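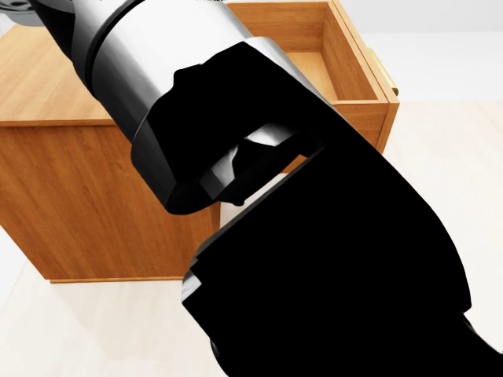
**Visit report: Pichler open day, 9/10/20**
Melaniia Didenko, with notes from Blagoje Stan

Our group went to see robots and was shown to a room with a projector. The arms at Pichler do their practicing in simulation, in a white room with no windows and a table nobody has ever spilled coffee on. I had worn closed-toe shoes for safety. I was very safe.

Hermine Lüthi ran the demonstration. She explained that the software, Kendard, gives the robot the same chore over and over with small changes. The chores come from a kitchen: drawers and dishes. Her team had queued 2,000 attempts for the week, and 819 were done when we sat down.

Blagoje asked why a bowl. Hermine said a bowl has a rim, a curve and a bad place to grab it, and that most of the trouble is in choosing the rim. I wash dishes for money and could have told her this for less.

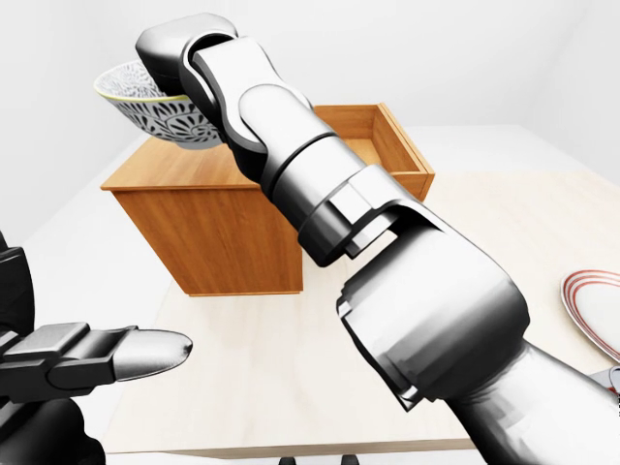 ## What we learned

The drawer is harder than it looks. The cabinet has to stay put while one part of it moves, and an arm that pushes from the wrong side just shoves the furniture across the table – Hermine had a clip of this and played it twice by request.

Two arms also means two chances to be in the way. Planning which one waits takes up a good part of the code, and we got 30 minutes on it, of which I followed the first few. 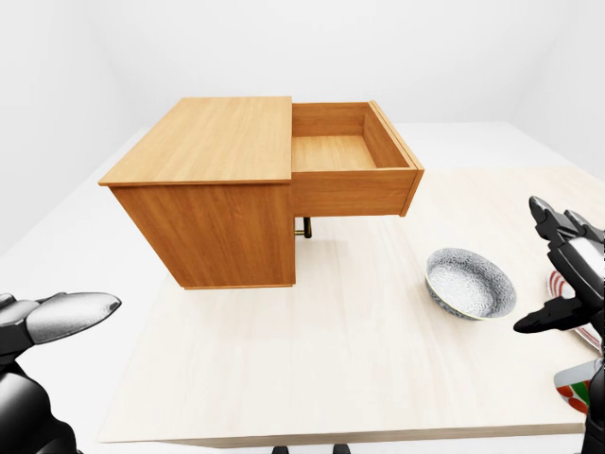
Shahla Khosravi took our questions at the end. I asked if anything changes on real hardware. "Everything," she said, and went to find the sandwiches.

For the final project, Blagoje and I want to try the drawer task only, with one arm. Bowls can wait until May.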